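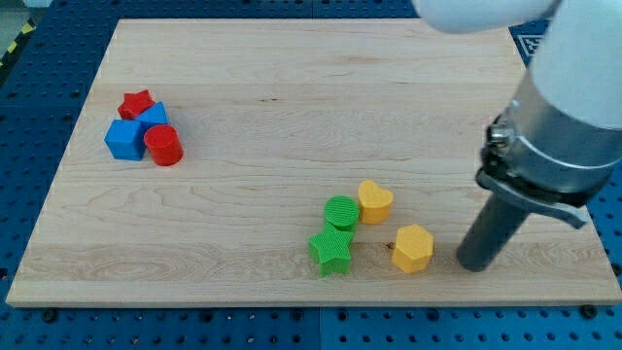 ## Gripper keeps dropping the star blocks — swap it or tune it?

**Zlata Hnatiuk**

I'm comparing two grippers on the same arm, a Durneo and a Rakness, using plastic shapes on a maple board. Cubes and cylinders are fine with both. Out of 144 picks on the stars, the Durneo dropped 29. The Rakness is better but slower. Is there a setting I should try first?

**Hnat Kostiuk**

Check the approach angle before you buy anything. On stars I line up with two inner corners — never the points — and lower the closing speed. Then run 100 picks with each gripper, same start positions, and compare again. Also retighten the clamp collar. Mine slipped a little and every pick after that was off.

**kravets_bench**

had the same thing, went with the Rakness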